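Studbridge pool to reopen with early lanes for swim clubs

The Studbridge aquatics hall will open its doors again in January after a long refit, and the woman in charge of running it says the first month will be kept simple on purpose.

Minttu Lahtinen took over as operations manager in the spring. She spoke in her office above the ticket hall, where the phone rang twice during the interview.

"We could have opened everything at once," Lahtinen said. "I didn't want to. The main pool opens first, then the diving tank, then the gym. If something goes wrong with the filters, I want to find out while one pool is running."

The main pool has seating for 252 spectators, fewer than before. The old upper stand was taken out to make room for new air handling equipment. Lahtinen said the clubs were consulted and most accepted it.

"Jarmo Jääskeläinen from the Lernano club argued with me over those seats for weeks," she said. "He has a regional meet to host. We agreed he can bring in folding benches for the finals, and the fire inspector signed off on that."

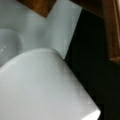 Will people who live outside Studbridge be able to use the pool?

Residents of Lernano and Savolainen pay the same price as people in town. Everyone else pays a visitor rate at the desk.

Lahtinen said a 40-minute public session will run at noon, with club training before 8 a.m. and after 5 p.m. School groups get the hours in between. Season passes went on sale last month and 2,982 have been sold, which she called more than she had planned for.

"It means the noon session will be crowded," she said. "We'll look at adding a second one. I can't promise it until I have the lifeguards."

Hiring has been slow. The hall is still 3 lifeguards short, and two people who were offered jobs took work at the Nanen leisure center instead. Lahtinen said pay was part of it and the early start was the rest.

Asked about the diving tank, she would not give a date. The boards have been delivered but the tank floor has to be inspected again.

"Orvokki Hakala coaches the divers and she asks me every morning," Lahtinen said. "I tell her the same thing every morning. When the inspector says yes, she gets the first hour."

Bookings for club lanes are being taken at the ticket desk until 6 p.m.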